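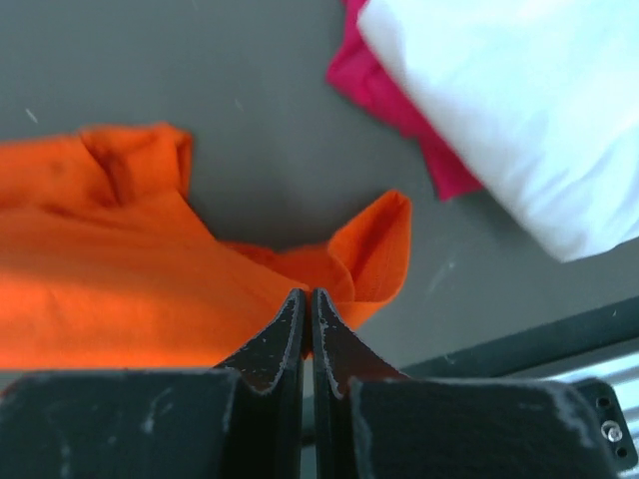 Orange, magenta and white cloth on a grey top

Section 2: Setting up your home shrine, lamp and chant player

If you've got as far as Section 2 you've picked your spot and made peace with the rest of the household about it (well done, mine took weeks). Now for the fun bit! I've written this for the kit we lend out, so I'll keep mentioning the Evine chant player and the Cattaneo lamp, but if you've brought your own things from home just skip the steps about buttons.

You'll want the shelf, the lamp and its glass, wicks, a small bottle of oil, the player with its lead, a bell, and whichever murti or picture you're going to use. A saucer for the used matches is handy too. Give yourself an evening the first time. After that it's a few minutes' work.

2.1 Getting the shelf ready

1. Wipe the shelf down with plain water and let it dry. I don't use polish, I can't stand the smell of it mixed with incense.

2. Face it so that you'll be looking east when you sit. North is the usual second choice. If the only free wall in your flat faces the car park and happens to be west, use it and don't fret.

3. Check the height by sitting down in front of it, on the floor or on a chair, whichever you'll be using every day. The feet of the murti want to be somewhere near your chest.

4. Put the murti or picture at the back, in the middle. If you have more than one, have a word with your family about the order before you ask me, as every house seems to do it differently and my aunties still argue over it.

5. Bell on the left, lamp on the right, water pot in front.

Note: the Weston shelf in the older kits has a lip along the front edge. It goes towards you. I put mine up backwards and spent a month wondering why the flowers kept dropping off! 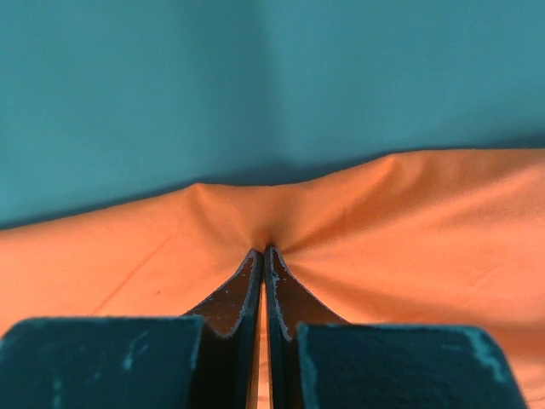

Sirkby Hindu Association | Home Worship Group | Guides and Handouts

2.2 Filling and lighting the lamp

1. Take the glass off and stand it well out of elbow range.

2. Pour in 50 ml of oil. Sesame is what I use, and ghee is lovely if you can warm it a little first. Stop at the line inside the bowl.

3. Soak the wick for a minute, then lay it in the spout with a short bit showing, no longer than your fingernail. A long wick smokes and you'll be scrubbing the ceiling before Diwali.

4. Light it, say your opening prayer, and put the glass back on with the gap at the rear.

5. When you've finished, put the flame out with the little metal cap. In our house we never blow on it, and I'd ask you not to with the borrowed lamps either - I've had hot oil on my sleeve that way.

Caution: keep curtains, paper garlands and loose sleeves away from the flame. Never leave the lamp burning when you go out or go to bed. If you'd like a light that stays on all night, ask us for one of the electric ones.

Caution: don't top up the oil while the lamp is lit.

2.3 Setting up the chant player

1. Plug the lead into the back of the player and then into the wall. The light goes red, then green. Give it time, it's a slow old thing.

2. Turn the volume knob all the way down before you press anything. Please don't skip this one. The last borrower may have liked it loud.

3. Press and hold the round button until you hear two beeps, then let go.

4. Choose your recording by number. There are 500 on there, and the printed list in the lid of the box tells you which is which. If you only want a gentle Gayatri mantra for the morning, key in 267 and press the round button again.

5. For repeats, press the arrow button once. Press it twice and it'll play straight through everything that follows, which is how I came to be woken by a conch at 4 a.m.

6. To set a morning start, hold the arrow button, turn the knob to the hour you want and let go. The clock doesn't know about summer time, so you'll have to put it forward yourself.

Note: the player should sit beside the shelf or underneath it. Keep it off the shelf itself, please, as oil gets into the speaker and we can't clean it out.

2.4 If something isn't right

The lamp keeps going out: the wick is probably too short or the room is draughty. Pull a bit more through and try turning the gap in the glass away from the door.

The player beeps but won't play: you've keyed in a number that isn't on the list. Press the round button to clear it and start again from step 4.

The light stays red: unplug it, have a cup of tea, plug it back in. Still red? Bring it back to the Sirkby hall and we'll swap it.

The smoke alarm goes off: it's nearly always the incense and hardly ever the lamp. One stick is plenty in a small room. Open a window, and don't take the battery out of the alarm!

Kits borrowed for the winter are due back by the end of December, with the lamp emptied and the glass wrapped. Section 3 covers flowers, fruit and what to do with them afterwards.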